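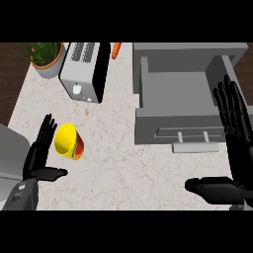

The Long Life of a Kitchen Counter

In Nerkeck, a small town where stone was cut for 94 years, almost every family has an opinion about marble. Some people say that it is too soft for a kitchen. Others grew up rolling dough on it and would not accept anything else.

I visited the Ciretti workshop in May, when the big door stays open and the noise of the saw can be heard from the bus stop. The workshop repairs old counters more often than it sells new ones. On the day of my visit there were 75 slabs standing against the back wall, each with a paper label and the name of a street.

The main enemy is acid. Lemon juice, vinegar and tomato leave dull spots, and a sealer does not stop this. It only gives you more time to clean a spill before it goes into the stone. At Ciretti they advise plain water, a soft cloth and a mild soap, and they test the sealer with a few drops of water every spring.

Not all owners want the marks removed. One woman on Herath Street brought in a counter from her grandmother's bakery and asked only for the broken corner to be fixed. The rings from the old jars had to stay - she was very clear about this.

A full repolish takes two days and costs 191 euros per meter, with transport paid separately. For a cheaper solution, the Istesex hardware store, on the other side of the bridge, lends hand polishers for the weekend. The workshop people do not like this very much. Several of their spring customers come directly from there.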